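Two grippers, one very fussy job
Oct 7, 2020

Since April we've been going back and forth at Plurkau about which gripper should handle our processor swaps, and we've finally got some numbers I can share! The two in the running are the Sandonico, with its black plates and linkages, and the Ueda, which is lighter and quite a bit cheaper. Each got 300 tries, same arm, same controller, same wrist camera. 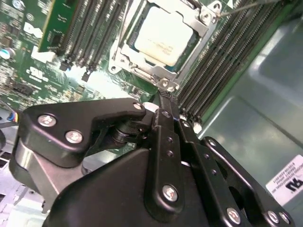 The gripper at a server board, fingertips by the lower end of the socket bracket.

The Sandonico came out ahead on placing (I had my money on the Ueda, so lunch is on me). It missed 66 times, mostly early on, before we slowed down the last bit of the approach. The Ueda was quicker but kept letting the chip tip a little as it closed. Desktop boards were the harder test for both, with all those tiny pins and a load plate to stay clear of. 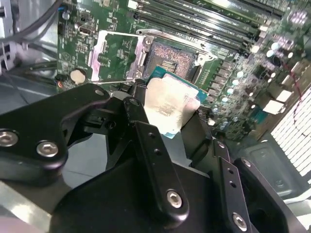

Minttu Salminen wrote back to say she'd like the whole thing run again with the camera moved, as her team at Bostalwood got very different results from the Ueda once they could see both fingertips the whole way down. Fair point, and we're going to try it! The log so far has 3,364 camera clips in it, and I'm still sorting them by board type.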